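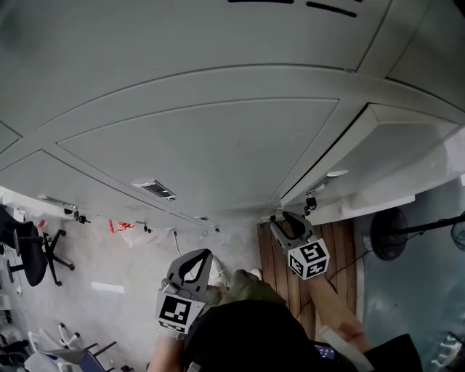 Was kostet künftig eine Stunde Parken in der Innenstadt von Raritz? Die erste halbe Stunde bleibt frei, danach werden zwei Euro fällig, und zwar auch am Abend.

Der Gemeinderat hat die neue Gebührenordnung nach knapp vierstündiger Aussprache beschlossen. Sie gilt ab März und betrifft 800 Stellplätze zwischen Bahnhof und Unterer Mühlgasse. Bislang durfte man dort nach 18 Uhr kostenlos stehen, was viele Raritzer als eine Art Grundrecht betrachteten. Künftig endet die Gebührenpflicht erst um 21 Uhr, eine Stunde nach Ladenschluss und mehrere Stunden nach dem Zeitpunkt, zu dem in der Unteren Mühlgasse erfahrungsgemäß der letzte Kunde gesichtet wird.

Die Stadt begründet den Schritt mit der Belebung des Zentrums. Wer zahle, fahre schneller wieder weg und mache Platz für den Nächsten, heißt es in der Beschlussvorlage. Die Frage, wer der Nächste sein soll, nahm in der Aussprache einigen Raum ein. Der Einzelhandelsverband verwies auf das Fachmarktzentrum im benachbarten Druteren, das mit 1.000 Gratisplätzen wirbt, und sprach von einem »Geschenk auf Raten« an die Konkurrenz. In Druteren wollte man sich dazu nicht äußern, kündigte aber für März ein Frühlingsfest an.

Bezahlt wird nach dem Willen der Verwaltung vor allem mit dem Telefon. Den Zuschlag erhielt die App Lukumum, deren Name im Rat in drei verschiedenen Betonungen vorgetragen wurde. Für alle anderen bleiben Automaten, allerdings weniger als bisher: Von 42 Geräten wird die Hälfte abgebaut. Die verbleibenden nehmen Münzen und Karten, geben aber kein Wechselgeld heraus. Ein Antrag, wenigstens das zu ändern, scheiterte bei Stimmengleichheit.

Anwohner können für 100 Euro im Jahr einen Parkausweis erwerben. Er berechtigt zum Parken, sofern ein Platz frei ist. Beantragt wird er im Bürgerbüro, vor dem es keine Kurzzeitplätze mehr gibt, seit dort die Fahrradbügel stehen.

Gelassen reagiert die Gastronomie. Das Café Castillo am Marktplatz will seinen Gästen die erste Stunde erstatten, wenn sie mindestens ein Stück Kuchen bestellen. Der Kuchen wird ebenfalls ab März teurer.

Die Verwaltung soll dem Rat nach einem Jahr berichten, wie sich die Einnahmen entwickelt haben. Ein Bericht über die Belebung ist bisher nicht vorgesehen.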